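Gurkska Cultural Association, Sullutthorpe
Friendship Day Reception: Safety Walk-Through, September 2025
Checked by: Selvaraj Fakir

1. Main doors and fire exits
OK. All of them open fully and the signs light up. Great to see the side exit clear after the muddle in January!

2. Flagpole and rope
OK. New rope, smooth pulley, and the two flags go up side by side without snagging (I raised them twice, mostly for the fun of it).

3. Seating
Pass with a fix. We have room for 495 guests, and the rows look wonderful. Please move the end chairs of row 15 in a little so the aisle stays wide.

4. Stage and drummers' platform
Pass. The platform takes up to 26 performers and feels solid under stamping feet. Tape down the cable by the left steps before rehearsal.
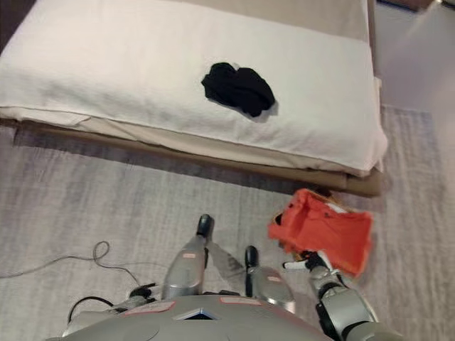
The back steps need tape too, plus a strip of white on each edge so the dancers can find them when the lights go down.

5. Oil lamp
Pass with a fix. Sand bucket in place, extinguisher in date. Keep the silk banners 10 feet away – they're gorgeous and they move in a draft.

6. Food tables
OK. Krasniqi Catering has labeled every dish for nuts and dairy, in both languages!

7. Sound
Recheck. The Tristonel speaker on the right wobbles on its stand. Swap the stand, then sign here: ______

8. Overnight guest room
OK. Smoke alarm tested, window opens, path to the door clear. 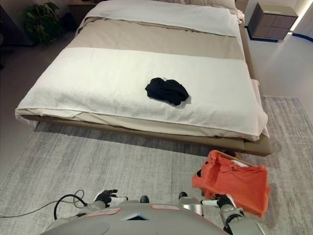

Item 8: bed with white throw across the foot end.

9. First aid
OK. Kit full, and two trained helpers at the front desk all evening.

Open items: 3, 4, 5, 7. Initial each one when done.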